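4.2 The open box on the table

When I started writing up this study I had a tidy plan for the chapter on furniture, and the box was going to get one sentence in it. Then I reread my notes from the Grusdale flats and found that I had written more about boxes than about shelves, drawers and cupboards put together. So the box gets its own section, and the shelves will have to wait until 4.3.

By "open box" I mean a plain cardboard box with no lid, or with the lid taken off or folded out of the way, that lives on a table and takes in small things. I don't mean moving boxes, which people in Grusdale stack in hallways and complain about (see 3.4). The table box is a different animal. It is usually low, you can see straight into it, and it sits close enough to a working hand that putting something away costs almost nothing. Hiba Srour, who did half of the home visits with me, started calling it "the landing spot" in her notes, and I've kept her term because I couldn't come up with a better one.

The first thing I want to talk about is where on the table the box goes. I had expected people to put it in the middle, where everybody can reach it. Hardly anyone did! In most of the 28 homes it stood well over to one side, leaving one big stretch of clear surface for whatever was going on. Figure 7 has a layout of this sort, with the box over to the right on a white top and one small green block on the same surface.

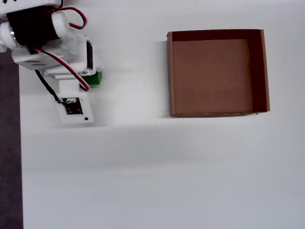

Figure 7. Open cardboard box, empty, and a small green block on a white tabletop, seen from above.

I like this layout a lot as a way of thinking about the problem, since it is so bare. You have one surface, one container and one thing that could go into it. Real kitchen tables never look like that (mine certainly doesn't), but the question people face on a crowded table is the same one. Is this thing still being used, or is it done? If it's done, it goes in the box. If it's still being used, it stays out, and moving it would annoy somebody.

That second part matters more than I thought it would. When Rekha Shenoy and I went through the interviews from October, we kept running into small arguments about things that had been put away too early. One mother told us she had stopped clearing the table before dinner altogether, as her son always said he was "in the middle of it" and she could never tell if he was. She ended up with a rule that anything within reach of his elbow counted as in use and anything beyond it went in the box. I asked if he agreed with the rule and she laughed for quite a while.

A father in the same building did it by size. Small pieces went in at once, big ones could stay. His reason was that small pieces roll, drop and get stepped on, and I must say that after stepping on one at his place I was completely on his side.

The second thing is the walls. Fouad Masri, who read an early draft, asked me why anyone would pick a shallow box over a deep one when a deep one holds so much more. It's a fair question. I had the same thought myself, and I put it to people during the second round of visits. The answers were nearly all about seeing. With low walls you can glance over from your chair and know what's in there. With a deep box you have to stand up and lean over it, and then you start digging, and the digging brings everything back out onto the table (this happened in front of me more than once).

There is a cost to low walls, of course.

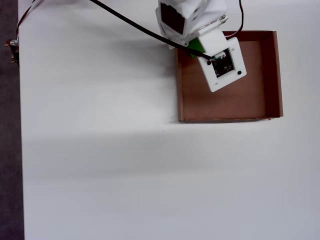 A shallow tray fills up fast, and when it is full people do one of two things. Some empty it into a bigger container somewhere else, which takes a trip and tends to get put off. Others start a pile next to it. The pile was treated as if it were part of the box, even though nothing was holding it together, and in a couple of homes it had been there so long that people pointed at it and said "the box" when they meant both.

I should say something about the cardboard too. We showed people a wooden tray and a cloth basket and asked whether they would swap. Most of them would not, and they were quite cheerful about it. Cardboard is free, you can write on it, and when it gets floppy you throw it out and take the next one. One woman keeps a flattened spare under her sofa for that day. Dalal Abu Hammour found the same easy attitude in her visits at Hunasberg, and she thinks it is what makes the box work: no one is proud of it, so no one minds filling it with junk. I think she's right, although we have no good way of testing it with the notes we have.

What I can't tell from this material is how much the color and feel of the tabletop matter. A few people said that small things get lost on a patterned cloth and are easy to spot on a plain white surface, and that they clear up more often when they can see what's lying around. We didn't ask everyone about this, so I'm leaving it out of the counts in Table 5. Anouk Aerts has suggested a short follow-up with plain and patterned covers in the same homes, and I would love to do it if the families will have us back.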